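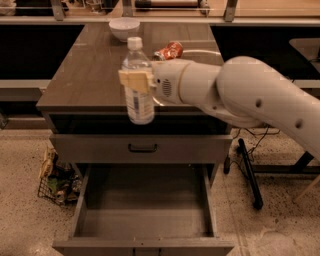
Bottle in the fingers, bottom drawer open, cables still in a heap by the stand.

Tips for keeping a one-arm cell happy
Last updated 9 Nov 2024

I look after the arm in our back workshop at Saltimdale, and people keep writing to ask how I set it up and what I do to it week to week. So I've put my notes in one place (they used to be on the back of a parts list, sorry Mabli!).

Start with the cabinet. Push it to its marks on the floor, then pull the bottom drawer all the way out before you teach any drawer points. I lost a whole evening in February teaching with the drawer a little short of its stop, and every drop point I saved was wrong. Check the stand feet while you're down there and snug up the bolts.

Wipe the top with a barely damp cloth and dry it straight off. A shiny top throws glare back at the camera, and smears make it worse. I turn the overhead lamp away from the cabinet and run the camera check again before I touch a single setting.

Fingers next! Ours are pale, so grime shows up fast. Warm water, a drop of dish soap, a soft toothbrush, and let them air dry. Please don't use solvent on the pads. I tried it once on a spare Wemero set and they went as slick as a wet plate. When the pads start to look polished, change both sides together. I do mine at 297 hours and write it on the log sheet.

For grip force, go up in small steps. I start at 2 and stop as soon as the bottle stays put through a slow lift, which on our arm is usually 11.

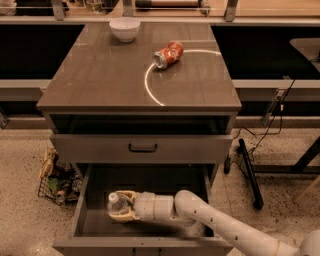
Laying a bottle down in a drawer is fussier than lifting one, I find, so I teach it as its own move. Bring the wrist in low and slow, leave room for the forearm over the drawer side, and set the speed to 10 percent until you've run it through a few times with your hand on the stop button. If the elbow comes close to the stand, move the stand. I spent ages trying to be clever with the path and then shifted the stand a hand's width, and that was the end of it.

Cables: give them slack at every joint, then run the arm through its full reach and watch for anything pulling tight. I use the Montoya hook-and-loop ties, nice and loose. Zip ties bite into the jacket, and I've already replaced one cable that way.

Grease and belts I leave for the yearly service.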